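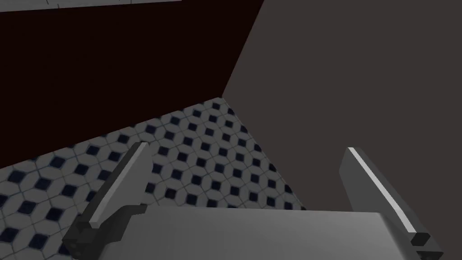

쿨렐(Culell) 오픈 키친 데이에 다녀왔습니다! 작년부터 가고 싶었는데 번번이 예약을 놓쳤다가 이번에 겨우 자리를 잡았어요. 평소에는 저녁 코스만 하는 식당인데, 이날은 낮부터 주방 문을 열고 육수 내는 것부터 빵 굽는 것까지 전부 보여 줍니다.

입구에서 이름을 확인하고 앞치마를 받아 들자마자 버터 냄새가 확 올라와서 벌써 기분이 좋았어요. 첫 순서는 육수였습니다. 닭뼈를 먼저 오븐에 굽고, 양파는 껍질째 반으로 갈라 팬에서 까맣게 태우다시피 한 다음 함께 넣더라고요. 집에서는 늘 껍질을 버렸는데 색이 거기서 나온다니 좀 억울했습니다. 하루 지난 육수와 방금 불을 끈 육수를 나란히 맛보게 해 주셨는데, 저는 하루 지난 쪽이 훨씬 둥글고 좋았어요.

그다음은 제가 제일 기다린 빵! 여기 빵은 에노(Eno)라는 작은 제분소의 밀가루만 쓴다고 합니다. 반죽이 생각보다 아주 질어서 손에 다 달라붙는데, 셰프님은 물 묻힌 손으로 두 번 접더니 금세 매끈한 공을 만드셨어요. 저도 해 봤다가 팔꿈치까지 반죽투성이가 됐고요(앞치마 주신 이유를 알았습니다). 구운 빵은 속 온도가 98도가 되면 꺼내고, 식을 때까지 절대 자르지 않는다고 해요. 기다리는 동안 껍질이 타닥타닥 갈라지는 소리를 다 같이 숨죽이고 들었습니다.

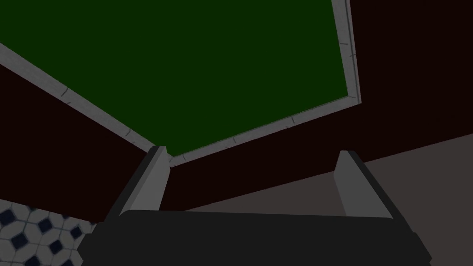

점심은 홀에서 먹었습니다. 메뉴는 아까 그 육수로 끓인 보리 수프, 구운 대파와 염소 치즈, 그리고 빵. 대파는 겉을 새까맣게 태워 벗겨 내고 속만 먹는데 어찌나 달던지 설탕을 넣으셨냐고 여쭤볼 뻔했어요. 수프는 한 그릇 더 먹었고요.

후식은 소(So)라는 이름의 배 조림이었는데, 월계수 잎 향이 은은해서 집에 오자마자 배부터 샀습니다. 나가는 길에는 롤로트비(Rolotby) 농장에서 가져온 채소를 한 봉지 1,000원에 팔고 있어서 당근이랑 셀러리악을 담아 왔어요. 셀러리악은 갈아서 퓌레로 먹어 보려고 합니다.

다음 오픈 키친은 2월이고 주제는 생선이래요. 예약은 전화로만 받고, 주차장이 좁으니 버스로 가시는 게 편합니다. 저는 벌써 전화했습니다!

2019-01-09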